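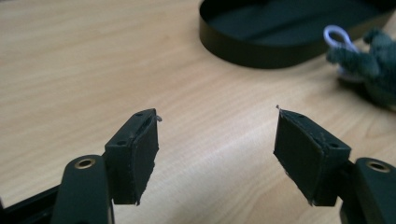
Rule 8 in the Kirnside handbook says you check your pads before you touch anything, and I'll admit I'd been skipping it since July. The pads looked fine! They always looked fine. Who looks at pads?

Adel Hegazy looks at pads. He walked up behind me on my second week at the long table, leaned in close enough to fog his glasses, and said, "You've got a hair."

"I've got a what?"

"On the tip. Both tips." He pulled the handbook out of his back pocket (he carries it everywhere, it's shaped like him now) and read me the whole thing out loud, including the part about loose fibers and the part about frayed edges, which Mostent added after the Staltis job went bad. Two fingers, open wide, hold still, look. Then you write it down. Then you can go pick up your toy.

"It's fuzz," I said. "It's not going to drop anything."

"Did I say it would drop something?"

He hadn't. He handed me the pen.

So I wrote it down — line 245, pads worn, fiber on each tip — and signed it, feeling about nine years old. Then I flipped back, just being nosy, and there was line 91, same words, somebody's tiny square handwriting. A. Hegazy. Under it, in red, his old boss Farouk had put: "And who was going to tell me?"

I looked up at Adel. He was already reaching for the tweezers.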